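How Two Robot Arms Share One Table
A guide for new members of the Quartey Robotics Club, ages 9 to 12
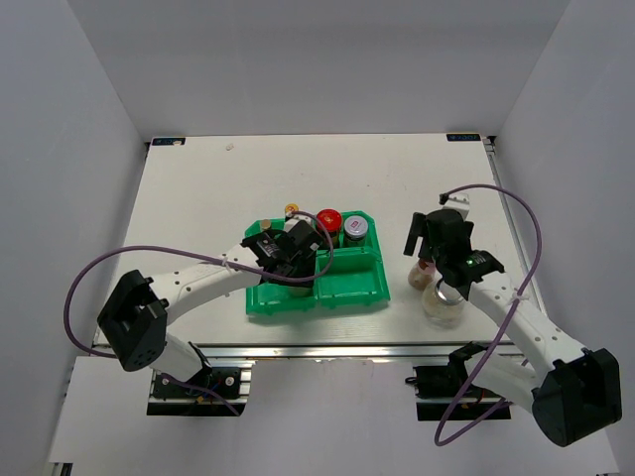
What the arms do

The club has two robot arms. They are bolted to a metal rail at the front of a table, one on the left and one on the right. The job this term is called the jar task. Jars and small items go into the green tray, and each item has to end up in a compartment.

The task sounds easy because you can do it with your own hands. You look at a jar, reach for it, and close your fingers. You do not think about how far to bend your elbow. A robot arm has to be given a number for every joint, many times each second.

Parts of an arm

The base is the part fixed to the rail. It does not travel along the table.

A link is a stiff part between two joints. Your forearm is a link. The links on our arms are white and have holes in them. A part with holes weighs less than a solid part of the same size, so the motor has less to lift.

A joint is a place where the arm bends or turns. Your elbow and wrist are joints. Inside each powered joint is a motor, and a sensor that measures the angle of the joint.

The gripper is the hand. Ours are black. A gripper can open, close, and hold. It cannot feel a jar the way you can, so the program checks how hard the motor is pushing.

The cable carries electricity and messages. Our purple cables hang in wide loops. If a cable were pulled tight, the arm could not stretch out or turn its wrist. Small ties hold the cable to the arm so that it does not drag on the jars.

How an arm learns a move

Club members do not type in every number. Fiifi Amissah, who runs the programming group, uses a method called teaching by showing. A member guides the arm through the job with a hand control while the computer saves the joint angles. One complete try is called a demonstration.

One demonstration is not enough. If the jar is moved a finger's width to the left, the saved angles no longer match. The club plans to record around 300 demonstrations by May, with the jars in different starting places. A program named Stodden then looks for what the tries have in common. It uses that to choose angles for a jar position it has not met before.

Poor demonstrations are kept in a separate folder. If a jar tips over, write "tipped" in the log and start the next try. Do not delete the file.

Why jars are hard

Glass is clear, and a camera can lose the edge of a clear jar against a white table. Lids help. A red lid or a silver rim gives the program something to find.

Jars are also smooth. A gripper that squeezes too lightly lets the jar slip. Squeezing too hard can crack it. The setting we change is called grip force, and it goes up in small steps.

Small caps are a different problem. A cap is low and light, so the tips of the gripper have to come down close to the tray without touching the floor of it.

Taking turns

Two arms can reach the same spot, and two arms cannot be in the same spot. The computer divides the table into three areas: left, right, and shared. The tray is in the shared area. Before an arm enters the shared area, it asks for permission. If the other arm has permission already, the first one waits. Programmers call this a lock. It works like the key to a bathroom.

Rules for the arm table

1. Stay behind the yellow tape when the motors are on.
2. Say "moving" before you start a program.
3. Only one person uses the stop button in each session. Decide who before you begin.
4. Tie back long hair and push up loose sleeves.
5. If a jar breaks, press stop and call an adult. Do not pick up glass.

Try it without a robot

You need a partner, a blindfold, a plastic jar, and an empty tray. The partner with the blindfold is the arm. The other partner is the program, and may only say "left," "right," "forward," "back," "up," "down," "open," and "close." Get the jar into the tray. Then move the jar and repeat the same words in the same order. Write down where the hand ended up.

Bring your notes to the session on 7th November. Mariama Korletey will collect them and help each pair draw a map of their moves.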